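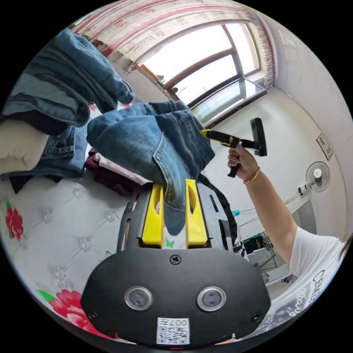 Jeans and other folded clothes on the bed.

Features > Home > Storage and Laundry

Print this page | E-mail this article

Jeans go at the top of the pile

The owner of Pitunora, a small folding and closet service in Grastis, began by doing laundry for neighbors. She now works in other people's bedrooms most days of the week, and she does nearly all of it on the bed.

"A table is too narrow," she said. "On a bed I can lay out a whole family's clothes and see what I have."

She starts with denim. Jeans are heavy and hold a crease, and she wants them folded before anything else gets mixed in. She lays one leg over the other, smooths the back pockets flat and folds up from the hem in three.

"People fold jeans in half and hang them over a chair," she said. "Then they wonder why there's a line across the knee."

She has no strong feelings about shelves or drawers. Most of her customers own a Miltex chest with shallow drawers, and jeans will only fit in those on edge. In a deeper closet she stacks them flat, never more than 10 pairs high. Light colors are kept apart from dark denim. She said a new pair of blue jeans once left a mark on a cream sweater, and the customer still mentions it.

Dark reds and pinks get their own stack. "I sort by color second," she said. "First it's by weight. A T-shirt under jeans comes out looking like paper."

The work is slower in May, when families bring out summer clothes and want everything looked at again. One house in Marty had more than 1,000 items, and she was there for 3 days. Much of it went back into the same closet.

Asked what she would change in most bedrooms, she said she would move the bed closer to the window. She likes to fold in daylight, where navy and black are easy to tell apart.

Her own jeans are kept on a hook behind the door.

Contact us | Copyright Grastis Home Pages | Back to top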